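Search this notebook Enter keyword Go

Gripper Data Notebook, Brastalthorpe Laboratory
Saturday, October 7, 2023
Entry by Lev Lytvynenko
Subject: Opening-width estimate from the wrist view, blank-surface condition

Purpose of the session. The Grutton policy takes its opening width from the wrist camera alone, with no encoder on the hand-held tool. The width is estimated by finding the two inner tip edges and converting the distance between them with a calibration table. The May version of the table was made over the patterned mat. It was agreed at the last project meeting that the same estimate should be tested over a plain pale surface, where the background offers the tracker almost nothing to hold on to and the shadows of the fingers are the strongest competing edges.

Method. The tool was held over the surface with the fingers apart and nothing between them. It was then closed and opened by hand at a slow, even pace, and set down between passes. Three passes were recorded. Exposure was locked before the first pass and was not changed. After removal of images with motion blur, 676 images remained. Of these, 368 were marked by hand at both tips, and the remainder were kept unmarked for the consistency check described in the Fitzsimmons note.

The tip finder was run with its normal settings. It looks for the boundary between the dark green of the finger and whatever lies behind it, fits a line to that boundary, and takes the end of the line nearest the gap as the tip. No background subtraction was used. A second run used the Trudard edge filter, which discards soft boundaries before the line is fitted.

Result. With normal settings the estimate agreed with the hand marks, within the tolerance set in May, in about 89 percent of the marked images. Most of the failures were on the left finger. In those images the fitted line had been drawn toward the shadow to the right of the finger, and the reported width was too small. The right finger was less affected.

With the Trudard filter the shadow errors were largely removed. A second kind of error then became easier to see. The left finger has a rough ridge where its top band meets the inner face, and the filter keeps that ridge because it is sharp. When the ridge is caught in place of the true border, the line takes on a slight tilt and the tip position moves along the finger. The error is small in any single image, but it changes sign as the light on the ridge changes, and it therefore appears in the width signal as jitter. The policy is sensitive to jitter when closing on thin objects.

I considered masking the ridge in software. I do not favor this at present. A mask would be tied to this finger and would have to be redrawn for every tool in the set. Cleaning the edge of the printed part is simpler, and the next batch of fingers can be inspected for it before mounting. Until then the holes in the top faces may serve as a second reference. They are dark and round, and they do not depend on the state of the edge. Two are in view on the left finger and one on the right in the wide-open position, which is enough to fix the position of the left finger but leaves the angle of the right one to be taken from its edge.

One further point for whoever repeats the marking. The surface has a small dark speck that lies between the fingers in the open position, and a faint curved line farther up. Neither was picked up as a tip. The speck was picked up as a feature by the motion tracker, and the surface should be wiped before any run in which camera motion is also being estimated.

To do:
— Clean the ridge on the left finger and repeat one pass with the exposure unchanged.
— Add the hole positions to the calibration table as a separate column.
— Rerun the unmarked images with the filter on and compare the jitter before and after cleaning.
— Do not merge these passes with the May set until the tilt error has been corrected.
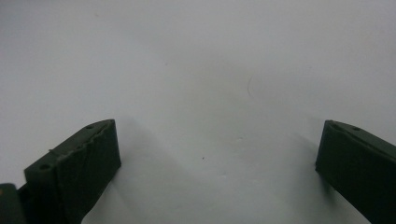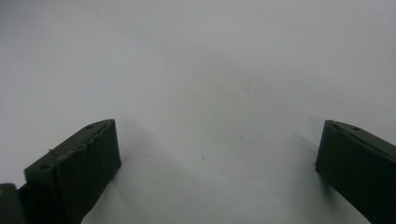

Open position over the plain surface, nothing held. Note the ridge along the top of the left finger and the shadow to its right.

Comments (3)

Fitzsimmons group reader: Was the tolerance the one from the first May table or the revised one? The two are not the same at wide openings, and the percentage would change.

L. Lytvynenko: The revised one. I will add this to the header of the results file.

Reader, calibration: I would support using the holes. Please keep the edge-only column as well, so that the older recordings can still be compared. If the finger is to be sanded, measure its length before and after, as the table assumes the present length.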